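## 4. The sorting station and the people who work at it
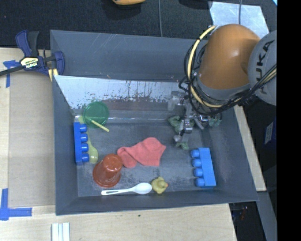

### 4.1 The task

**Figure 3.** Picking from a mixed bin at the Plokness site. The gripper is down in the right-center of the bin, at a crumpled green patterned cloth; hard items, among them two blue toy blocks, a cup, two spoons and a rubber duck, lie on the floor of the bin.

Plokness takes in mixed returns from nurseries and play centers. Goods come in by the sack, are emptied into bins, and have to be split into hard items for washing and soft items for laundering before anything else can be done with them. Until May all of this was hand work. Sorters stood at a bench, reached into a bin and dropped each piece into one of two chutes. Brendska, which runs the building, then moved one bench over to a robot cell and left the rest as they were.

Figure 3 shows a typical load. What matters for our purposes is the mix. A block has flat faces and a known shape, and the gripper takes it with little trouble when it is clear of the walls. A spoon lying flat is harder, and a thin stick across a lid is harder again. Cloth is a separate problem. A rumpled piece has no fixed outline, and it may be covering something. The sorters call this "a parcel" and it came up in nearly every interview.

### 4.2 What we recorded

We observed 17 shifts at the robot cell and at the hand bench next to it. Over those shifts the cell called for a person 215 times. Each call lights a lamp on the post and puts a short text on the operator's screen. We noted the text, what the operator did, and what the operator was doing when the call came.

Of the 215 calls, 118 concerned cloth. The most common was a grasp the system scored as uncertain and gave up on. The others were spread over small flat items, pieces lying against a wall of the bin, and stops with no cause given. We did not time individual picks. The site's own throughput figures were available to us, but they count bins and take no account of how full a bin is, so we have left them out.

### 4.3 Changes in the work

Six sorters rotate through the cell. All had worked at the hand bench before, and all described the new job as lighter on the back and shoulders. They no longer bend over a bin for a full shift. Two of them had asked for the cell for that reason.

The complaints were about attention. At the bench a sorter sets a pace and keeps it. At the cell the pace is broken up by calls, and between calls there is paperwork, sack opening and bin changes, which used to be someone else's job. Delwyn Ashby, the longest-serving of the six, put it this way: "I used to do one thing all day. Now I do four things and get called off every one of them." Other sorters said much the same, although one liked the variety and would not go back.

A second change concerns judgment. Hand sorters made small decisions without writing them down. They shook out a cloth before dropping it – a toy in the laundry can break a drum – and they set cracked plastic aside. The cell's instructions, drawn up by the integrator Asadi, covered neither habit. Within the first weeks the operators had begun to loosen the cloths by hand before starting a bin. This is not in the written procedure. It takes time that the procedure does not allow for, and the shift lead learned of it from us.

Third, the sorters now talk to each other less. The hand benches face one another across a walkway. The cell stands behind a guard rail at the end of the row, and whoever is on it has no neighbor within easy speaking distance. Four of the six raised this without being asked.

### 4.4 Call messages

The messages come from a fixed list in the control software, named Enum on the screen and by everyone at the site. Operators found most of them unhelpful. "Grasp rejected" may mean that a cloth slipped, that two items came up together, or that a spoon was pressed to the wall. In all three cases the operator has to walk over and look. Several had stopped reading the text and went by the lamp alone.

We passed this on to Asadi, who agreed to split the message into separate entries. The revised list was installed after our last observed shift, and we have no data on its use. Staffing at the cell did not change during the study, and pay grades for the six operators were still under discussion on 24 Jun 2026, when we closed the interviews.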